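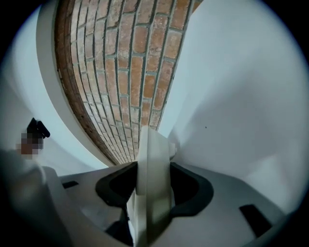
Hand-held gripper build, part 3: mounting the camera and getting the view right

Posted in: Workshop, Robots
Reading time: one coffee

Quick one tonight. Parts 1 and 2 covered the printed body and the finger linkage. If you skipped those, go back, none of this makes sense without a body to bolt things to.

We're building this in the shared workshop at Letville. Borrowed bench, own tools. You can do all of it on a kitchen table.

What you need

Printed body from part 1, sanded, all holes cleared
Wide-angle USB camera module, fisheye lens, the small square board kind
Zanis camera plate (file is in the part 1 folder)
4 x M2 screws, plus spares because you will drop one
2 x M3 screws for the plate
USB cable, 300 mm, right-angle plug if you can get it
Matte black tape
Small hex drivers, tweezers, a soft cloth

Before you start

Cable off. Lens cap on. Leave the cap on till step 5, I scratched my first lens with a driver and had to wait ages for another.

Step 1 — fit the board to the plate

Board goes on the back of the plate, lens through the round hole. Plug side toward the wrist. Start all the M2 screws with your fingers, then snug them a bit at a time, going corner to corner. Stop as soon as they bite. The board bends easier than you'd think and then the focus is off on one side.

Screw won't start? Hole has print fuzz in it. Twist a drill bit through by hand. Don't use the power drill.

Step 2 — plate onto the body

Two M3 screws, through the slots. Leave them loose enough that the plate still tilts. Mark the body with pencil where the plate sits now so you can get back to it.

Starting tilt is 12 degrees down toward the fingers. Phone level app held on the plate is fine. Don't fuss, you'll change it in step 6 anyway.

Step 3 — cable

Run it down the inside channel, not over the outside. Outside looks easier and it will snag on everything. Leave a small loop at the wrist so it doesn't pull when you turn your hand. Tape the loop down.

Close the gripper all the way and open it all the way with the cable in. Listen for rubbing. If it rubs, move it now, before the cover goes on.

Step 4 — cover

Clips on from the front. Should click on both sides. If only one side clicks take it off and check the cable isnt sitting on the rib. It's always the cable.

Step 5 — first picture

Cap off, wipe the lens, plug in, open whatever camera app you like. Set the resolution to the highest one and turn auto exposure ON for now.

Point the gripper at something with strong straight lines. Brick is great. Ours has a bare brick strip with white plaster next to it, so you get hard lines and a big pale area in one go. Look for:

Focus. Mortar joints should be crisp near the middle. If they're mush, turn the lens barrel a hair at a time. A tiny turn does a lot.

Curves. Straight rows come out bent. Normal for a fisheye. Gets handled in calibration, leave it alone.

Dark corners. A round dark edge is normal too, the lens circle is smaller than the sensor. What you want is for it to look even all round. If one corner is way darker than the rest, the lens isn't centered in the hole, back to step 1.

Specks. Wipe the lens. If the speck stays in the same place in the picture when you move the gripper, it's on the lens or the sensor. If it moves with the wall, it's the wall.

Step 6 — set the tilt

The part people rush. The body takes up the bottom of the picture and that's fine, you want it in there, but too much and you lose the thing you're grabbing. The center fin should stand up the middle, straight. If it leans, the plate is twisted, loosen the M3s and square it up.

Tilt down: more fingers, less room. Tilt up: more room, and you lose the tips when they close. Hold a mug at grabbing distance, close the fingers on it slowly, and watch the screen the whole way. You should never lose the contact point. Went through this 17 times on the first one. Second build took 2 goes, so it does get faster.

Happy? Tighten the M3s. Check the picture agian, because tightening moves it. Then a dot of nail polish on each screw head.

Step 7 — kill the glare

Pale plastic this close to a lens throws light back. If the housing blows out to plain white, or the rest of the picture goes dim because the exposure is chasing it, put matte black tape on the worst bit. Small pieces. Test under the lights you'll really use — ours are harsh after dark and soft in the morning, and it matters.

Once it looks OK, lock the exposure by hand and write the number down. On the body, in pencil. You will lose the piece of paper.

If it goes wrong

No picture at all: try another cable first. Charge-only cables look exactly the same.
Picture drops out when the wrist turns: loop too tight, redo step 3.
Soft on one side: board is bent, back the M2s off a little.
Picture upside down: flip it in software, don't rebuild.
Wobbles when you shake it: M3s, or a cracked plate. Print the Dobre version, it's thicker. Uses longer screws though.

Next part

Calibration board and the Irness script, hopefully in May. Print the checker pattern in the meantime, glue it to something flat. Glass from an old picture frame works. Cardboard will warp.

Files are in the usual folder. Plate file got updated, so grab it again if you have the old one.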